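Atelier : le point pignons

Vite fait, entre deux livraisons. Les pignons droits de rechange sont arrivés en février chez Rirkness, 164 pièces pour l'instant, le reste de la commande (800 en tout) suivra par petits lots. Merci à Farzana Ekanayake qui a relancé le fournisseur jusqu'à obtenir une date écrite. Deux cartons déjà ouverts, à finir avant d'entamer les autres svp !

Rappel pour ceux qui n'étaient pas là au printemps : on change les pignons de la ligne Fitzgerald par paire, jamais un seul. Un neuf contre un usé, ça chante pendant une heure et après on ramasse des dents. Viorica Mihăilă a refait la fiche de montage, elle est au mur à côté de l'établi — version 2, jetez l'ancienne.

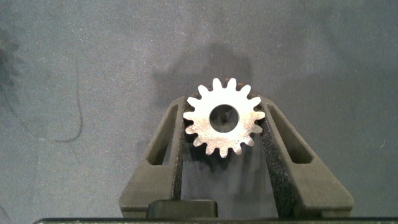

Pignon droit en acier, alésage central rond, dents à bout arrondi.

Côté contrôle, on regarde trois choses à la reception : l'alésage, les flancs de dents, les bavures. Passez le doigt (ganté) sur les bords, ça suffit pour les grosses bavures. Pour l'alésage, tampon lisse, pas le pied à coulisse. Une pièce qui force part dans le bac rouge avec une étiquette, même si « ça passerait avec un petit coup ». Non. Tomás Brophy en a démonté un comme ça l'an dernier, il en parle encore.

Rangement : casier 416, à plat, papier huilé entre les couches. Pas debout, pas en vrac avec les clavettes. Les vieux pignons Sarkgate restent dans leur tiroir, même s'ils se ressemblent de loin le module est different et on s'est déjà fait avoir.

Reste à faire : graisse à recommander (Judite Ramalho s'en occupe, lui dire s'il vous faut aussi du dégraissant), et un deuxième tampon lisse, le nôtre commence à fatiguer. Questions sur le montage, voir Viorica, plutôt avant 10 h.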